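Right, I've put 26 hours into Gremmont since the early access build went up and I need to talk about it, so this is going to be a long one. Mute me if you're not into management games 🧵

For anyone who missed it: Gremmont is the harbour town builder from Kolport, the same little studio that did Nirnix. You start with a jetty, a salt shed and 6 families, and you try to get through the first winter. I did not get through the first winter. I didn't get through it four times!

What I love is how slow it lets you be. Nirnix was always poking you with timers (still a great game, don't come at me) and this one just lets you sit and watch the boats come in. There's a speed button and I've hardly touched it.

The weather is the star. Storms roll up the coast and you can see them on the map a good while before they arrive, so you get this lovely horrible wait where you're deciding whether to call the fishing boats back or squeeze in one more catch. I always squeeze in one more catch. I always regret it.

Trading is where it got its hooks in me. Every port up the coast wants something different and their prices remember what you sold them last season. Dump a load of salt on one town and they won't pay properly for it until spring. I started a notebook. I have a notebook for a video game again, I'm so happy.

Then there's Henríquez. He's the harbourmaster you get in the second chapter and he's brilliant, grumpy as anything, refuses to open the north dock unless you've repaired the lighthouse. The writing in his letters is properly funny. More of him please, Kolport.

Things that aren't there yet: no controller support, the autosave hitches every time on my machine, and the bridge tool is a nightmare. It snaps to whatever it fancies. I built a bridge to a rock.

Also the population stops at 256 in this build, and you do feel it. My town was just getting interesting when the new arrivals dried up. The patch notes say the cap goes up in October along with the second map, so I'm happy to wait.

Someone asked about performance. Mine's an old laptop and it holds up fine on medium until you've got 50 boats out at once, then it chugs a bit. Turning the water reflections down fixed most of it.

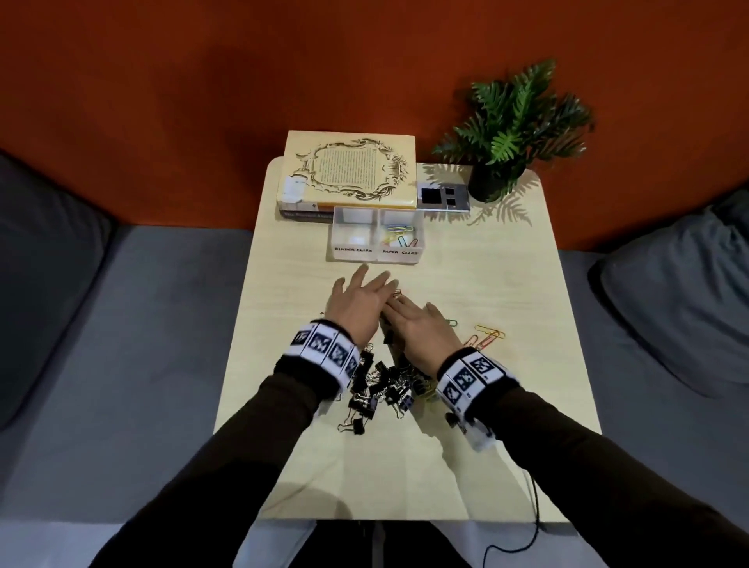 Ulises Painemal replied that I've been doing winter all wrong: build the smokehouse before the second jetty, keep two boats at home from the first frost, and never sell firewood to anyone, however good the price looks.

Reader, I had been selling the firewood. All of it. Every single time.

So I restarted last night with the smokehouse first and got to the thaw with everybody alive and fish left over!! The music changes when the ice breaks up and I had a bit of a moment, I won't lie.

Next job is the lighthouse, then the north dock, then hopefully a letter from Henríquez that isn't a complaint. If you're playing too, tell me where you put your market. Mine's at the top of a hill and the carts hate me.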